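About Ondgate

Ondgate is a training and services company for robot manipulation. We teach robot arms to carry out household and shop tasks by having people perform those tasks through them, either by guiding the arm by hand or by operating it from a control station. The recorded movements are then used by our clients to train their own systems.

The company was founded by a small group of engineers and former occupational therapists who had worked together on assistive equipment. The therapists brought with them a habit of breaking daily activities into steps that a person could learn, and that habit remains the basis of how our sessions are written. Ondgate now employs 30 people at 2 sites. The main office and workshop are at Tiltevley, where most recording takes place. The second site, Dirnorum, houses our data review staff and a smaller operator training room.

What We Do

Clients come to Ondgate with a task and a robot. Our staff study the task, write a session plan, and assign operators who have been trained on equipment of the same type. Work with soft goods makes up the largest share of our projects. Clothing, towels and cleaning cloths change shape each time they are handled, and an experienced operator makes many small decisions while gripping and lifting them. Recording those decisions clearly is the main purpose of a demonstration.

Sessions are held in furnished rooms with tables, shelving and stocked goods, so that the views recorded by the arm contain the ordinary clutter of a working space. Furniture and stock are moved between projects according to the client's instructions. 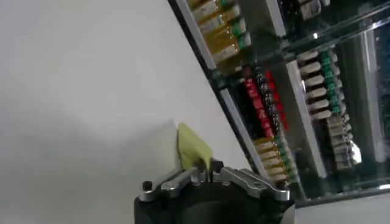 Ondgate Training Office

Two methods of demonstration are offered. In hand guiding, the operator stands beside the arm and moves it directly through the task. This method is suited to short movements and to tasks in which the feel of contact matters. In remote operation, the operator sits at a station and controls the arm through a matching set of handles, with the camera views shown on a screen. Remote operation is used for longer tasks and for any project in which the operator's hands should not enter the camera view.

The choice of method is made with the client before recording begins. Some projects use both, with hand guiding for the first trials and remote operation for the main body of the work.

Our Operators

Every operator completes an introductory course at Dirnorum before working on client projects. The course covers safe conduct near a moving arm, use of the emergency stop, control of the gripper, and the handling of fabric, packaged goods and rigid containers. Trainees begin with blocks and boxes. Garments are introduced later in the course, starting with a T-shirt placed on a table without folding or smoothing. 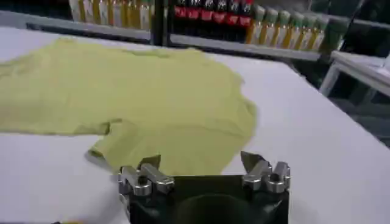 T-shirt on the worktable, with stocked shelving behind.

Operators are asked to work at a steady pace and to continue through minor errors where it is safe to do so. A missed grip followed by a second attempt is a useful part of the record and is kept, with a note, unless the client has requested otherwise. Operators rotate between stations during the day and take regular breaks from the controls.

Review and Delivery

Recordings are checked by a reviewer who did not take part in the session. The reviewer confirms that the camera views and arm positions are complete, marks the start and end of each attempt, and adds a short written label in plain language. Recordings that fail the check are returned to the project lead with the cause stated. Finished work is delivered in the format agreed in the session plan.

Partnerships

Ondgate works with the Uçar workshop, which builds and repairs the control handles used at both of our sites. Operators report wear and comfort problems directly to the workshop, and several changes to the grip and wrist support have come from those reports.

Visiting and Employment

The Tiltevley office receives visitors by appointment. Prospective clients are encouraged to bring samples of the items they wish to have handled. Applications for operator positions are accepted throughout the year, and new training groups begin each May. Previous experience with robots is not required. Applicants are invited to a practical trial at the controls, followed by an interview with the training staff.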